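**Table-setting sessions, Arkville: participants wanted**

Delurness is looking for adults to take part in paid sessions on everyday table tasks at its Arkville site. The work consists of picking up, moving and putting back ordinary kitchen items such as cups and lidded jars. Items are placed at two heights, on a wooden table and on a smaller black table standing on its far half. Participants use a hand-held gripper in each hand throughout.

Each session lasts 2 hours and is divided into 4 blocks with a break between blocks. A task sheet is read aloud at the start of every block. Speed is not scored. Items that tip over are set upright and the task is repeated.

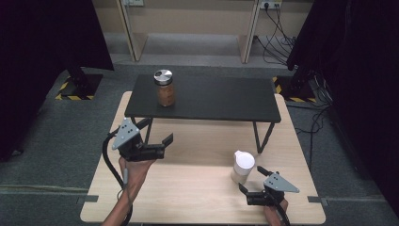
Applicants must be 18 or older, able to stand for 30 minutes at a time, and free of current hand, wrist or shoulder injury. Both left-handed and right-handed people may apply. Short sleeves are preferred. Rings, watches and bracelets must be removed before the first block. Closed shoes are required on site.

Jars stay closed during all tasks. No food is prepared or eaten at the tables. Water is available in the hallway.

Payment is made at the end of each session. Participants may book more than one session, with at least one full day between them.

To apply, write to Niilo Kauppinen, Delurness, Arkville, stating your age, preferred hand and the hours you are available. Applicants traveling from Brustdale or Edet should state this so that a later start can be assigned.

Posted 2019-10-08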